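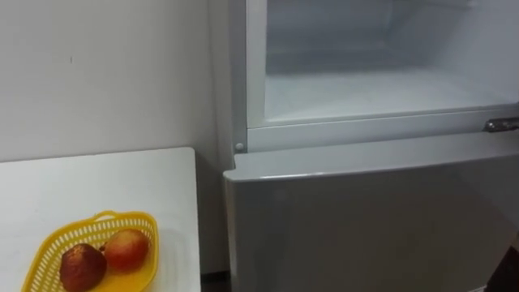
Home & Kitchen > Refrigerators and Freezers > Care and Cleaning

Thread: Top freezer keeps frosting over, defrost it or replace it?

grultard_lane
Top-freezer fridge, came with the apartment, Undel brand, no model number I can read anymore. The freezer part gets a white coat on the back wall and the floor of it. I emptied everything out this morning, so the food is in a cooler in the hallway and I have until tonight before I need to decide something.

The fridge section underneath works fine. Milk is cold, lettuce doesn't freeze. It's only the top. Last time I defrosted was in August and I don't think it should need doing this often.

Questions:
Do I unplug the whole thing or can I just turn the dial to off?
Is a hair dryer OK?
Is it worth fixing or should I ask the landlord for a new one?

papercup
Unplug it. On a lot of the cheaper ones the dial at off still leaves the light and the fan live, and you're going to have water running around in there. Take the stuff out of the bottom too, or at least the bottom shelf, because meltwater finds its way down.

Towels on the floor in front. More towels than you think.

moss_and_rye
Bowl of hot water in the freezer, door shut, change it every so often. An hour or two and the frost comes off the walls in sheets. Put a folded dish towel under the bowl so you don't set a hot bowl straight on the plastic.

No knives. I put a hole in one with a butter knife years ago and you could hear it hissing. That was the end of that fridge.

dripline
Hair dryer is fine on low if you keep it moving and keep it away from the water. I've done it for years on a Skimano and the liner is still good.

papercup
I would not use a hair dryer. Cord, puddle, metal shelf, wet hands. The bowl works just as well and you can go do something else.

dripline
The bowl takes all afternoon. Dryer takes twenty minutes. Hold it outside the compartment and point it in. I'm not telling anybody to stand in a puddle.

papercup
We disagree then. Also, the liner is thin plastic and it will warp if you stay in one spot. I've seen one with a bubble in the back wall the size of a saucer.

coldshelf_kay
Before you spend the day on it, check the gasket. Close the freezer door on a piece of paper and pull. If it slides out with no drag, that spot isn't sealing and warm air is getting in. Do it all the way around. The hinge side is the one people skip.

Also look for the door switch if yours has one. It's a little plunger the door pushes in when it closes. If it sticks, the light can stay on or the fan can act up, depending on the model.

grultard_lane
OK, unplugged, using the bowl. Did the paper test on the freezer door first. Top edge holds tight. Handle side holds. Near the bottom corner on the hinge side the paper came right out.

There's a small round gray thing by the corner down there, on the ledge between the two sections. Is that the switch or part of the hinge? It doesn't move much when I push it.

coldshelf_kay
Could be either. Some have a pin right about there and some have the switch. If it's a pin it shouldn't move at all, so don't force it. Plug in later and press it with the door open. If a light or fan changes, you have your answer.

The loose corner matters more. Wash the gasket with warm water and dish soap, get into the folds, dry it, and then warm that corner with a cloth soaked in hot water. Pull it outward a little with your fingers while it's soft. Close the door and leave it closed for a while.

tworivers
Petroleum jelly on the gasket, thin layer, hinge side. Old trick.

moss_and_rye
Jelly collects crumbs and turns into a gray paste. I cleaned it off a fridge we bought used and it took me longer than the rest of the fridge put together. Soap and hot water is enough.

tworivers
Thin layer, I said. Never had a problem.

hallway_nine
Is it a frost-free model? If it is, frost on the back wall means the defrost heater or the timer has quit, and cleaning won't fix that. If it's manual defrost then frost is normal and you just have to do it a couple of times a year.

An easy way to tell: frost-free ones have vents in the freezer, usually in the back panel. A manual one is mostly smooth walls.

grultard_lane
Smooth walls, rounded corners, no vents that I can find. So manual.

hallway_nine
Then it's doing what it was built to do, plus a leaky corner making it worse. I wouldn't replace it.

ratanaporn_st
Different opinion. I had the same setup in my last place on Ratanaporn Street and defrosted it four times in one year before I gave up. I bought a basic frost-free one for 200 off a neighbor who was moving. Best money I spent in that apartment. If the landlord is the one paying, ask.

papercup
If the landlord is paying, sure. Mine would send someone over to look at it and that would be it until spring.

coldshelf_kay
A new gasket is a lot cheaper than a fridge. Find the model plate first. On a top freezer it's often inside the fridge section, low on the side wall behind the crisper. The part has to match the door, they're not universal whatever the listing says.

grultard_lane
Found the plate behind the crisper, thanks. Half of it is rubbed off but the part I need is there.

Update: the frost is gone from the back wall and most of the floor. Took three bowls. I washed the gasket and did the hot cloth on the bad corner. Paper has some drag there now, less than on the other side.

dripline
Dry it completely before you turn it back on. Every drop you leave in there is frost again tomorrow. Corners especially.

moss_and_rye
And wipe it with baking soda and water while it's empty, two spoons to a quart. It takes the old ice smell out. Skip the scented spray, it gets into the ice cubes.

grultard_lane
Did the baking soda. Question about reloading. How long do I wait before the food goes back in?

hallway_nine
Until a thermometer in there says 0. If you don't have one, overnight is safe, but with a cooler in the hallway you may not want to wait that long. Put the solid frozen things in first and keep anything that softened for dinner.

papercup
Don't pack it to the walls. And let leftovers cool down before they go in. Steam from a warm container turns straight into frost.

tworivers
Check that the fridge is level while you're at it. The front should be a hair higher than the back so the door wants to swing shut. Mine leaned forward and the freezer door would sit open a crack all night.

grultard_lane
Put the level on it and it does lean forward. Turned both front feet out – they were screwed all the way in – and now the door closes by itself from halfway.

Plugged back in at 4 p.m. I'll leave it empty until tonight and do the paper test again in a week. If that corner lets go I'll order the gasket.

coldshelf_kay
Good plan. Post the part number if you do order. Someone else with an Undel will come looking for it.

ratanaporn_st
I still say ask the landlord.

1,561 views

Related threads
Crisper drawer full of water every few days
Skimano fridge light stays on with door closed
Replacing a door gasket without taking the door off
How long does food keep in a cooler with ice packs
Freezer door pops open when I close the fridge door
Baking soda or vinegar for fridge smells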